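Picking Cell Gallery: Dratdale Works

Vadarik has packed wooden and plastic parts at its Dratdale building for a long time, and until last October all of it was done by hand. These pages show the work since the first robot arm was set up in the packing room. They were put together for employees at our other sites, who have been asking what the change looks like from the floor.

The old bench

Two people stood here per shift and sorted small blocks by color and length into trays. A good hour was 500 pieces between them. The job was simple but hard on the neck and wrists, and people were rotated off it every two hours.

Setting up the bins

Bins go back to the same spot at the start of each shift. A few millimeters off is enough to cause missed picks, so the operator checks the position before pressing start. This takes a few minutes and is now part of the shift checklist.

The trial set

We started with short runs of plain blocks before moving to customer parts. The first full count, kept over 11 shifts, was 1,466 picks. Anything the arm could not pick up was taken out by hand and written on the sheet by the door.

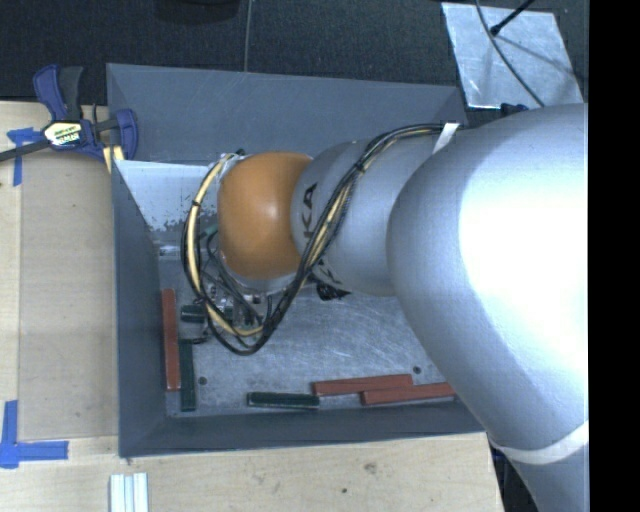 Blocks that lie against a wall of the bin take longer than blocks in the open, and the operators learned this before the engineers did. They asked for a short pause button so they could reach in and move a piece without ending the run. It was added in the second month and gets used every day.

Cables

Cables on the arm are looked over at the start of the shift and again after lunch. Two operators on each crew have been trained to do this. Before, any question about a machine went to maintenance and waited.

The schedule

Druvel is the software that hands out the jobs. It shows the next bin, the count so far and any stop that needs a person. The screen was first mounted too high for several people to read and has been moved down.

Who does what now

Nobody was let go from the packing room. Of the 7 people who worked the old bench, four run the cell in turns, two moved to inspection and one went to shipping. Pay for cell operators went up one grade after training. The inspection jobs are quieter, and some people miss talking across the bench.

What still goes by hand

Mixed orders, repairs and the Phí line are all packed by hand. Phí parts have a soft finish that marks easily, and there is no plan to move them.

More pictures from the second shift will be added when the new shelving is in.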